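Planner release notes: the held object now counts as part of the arm

The August build of the Dolard planning stack is on the Danport package server. Most of the change list is small. The item that took up the month is a rewrite of how the bimanual planner treats whatever is between the fingers, and it affects anyone who runs two-arm tasks in simulation.

Until this build, the planner kept a grasped object in the world model as a static mesh and moved it by hand-written updates at the end of each trajectory segment. Collision checks between segments used the old pose. For short objects the error was small enough to hide inside the safety margin. For long ones it was not. A rod held near one end sweeps a large arc when the wrist turns by a few degrees, and the second arm was being routed through space that the far end of the rod would later occupy.

We found the fault in the regression set. Of 1537 recorded two-arm episodes, 186 had at least one checked waypoint where the stored object pose and the simulated object pose disagreed by more than the margin. In 68 of those the other arm made contact. The rest passed by luck of timing.

The object is now attached to the kinematic tree at the moment the grasp predicate becomes true, with a fixed transform taken from the simulator state. It gets its own collision geometry and its own entry in the allowed-contact table. Contact between the object and the two fingers holding it is permitted. Contact with anything else is reported, including contact with the rest of the same gripper. This last case used to be masked, and a few existing task files will now fail validation until their tables are corrected. The validator prints the offending pair.

Two points on cost. Swept-volume checks on a tapered mesh are slow, so the planner replaces any object with an aspect ratio above a set limit by a chain of capsules of decreasing radius. The chain is built once at attach time and cached. The check rate is also no longer fixed. It rises with the tip speed of the attached object and is capped at 100 checks per segment. Anyone who was relying on the old fixed rate for timing comparisons should set check_mode to uniform.

The perception side needed a matching change. Views taken from near the wrist lose a large part of the image to the fingers and the held object, and the segmentation step was returning a long dark object and dark fingers as a single blob. The self-filter now renders the expected gripper silhouette from joint state, subtracts it, and passes the remainder on. Cutouts in the finger mesh are kept in the silhouette, so floor pixels seen through a finger stay labeled as floor. Previously they were thrown away with the rest of the finger, and the depth fill step then invented a surface there.

The approach case is the one to test against: one gripper in the foreground, a rod in line with it, and the tip of the second arm a short distance from the rod. Clearance here is computed between the second arm's end link and the nearest capsule, and the number is written to the episode log under min_clearance_attached. 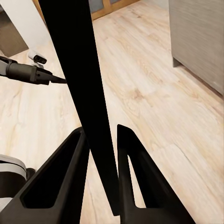
Malachy Egan wrote in after trying the release candidate to say that the capsule chain is too generous at the thin end, and that on his task files it rejects handovers the old planner would have accepted. He would like the minimum radius exposed as a parameter. It will be, in the next point release. Until then the value can be overridden in the object file with the capsule_r_min key, which is read but not yet documented.

Known issues: detaching an object while a segment is still executing leaves a stale entry in the contact table, cleared on the next plan call. The Vurnard viewer draws the capsule chain in the wrong frame if the robot base has been moved since load. Reports go to the Ó Briain tracker under planner/attach, with the episode log included.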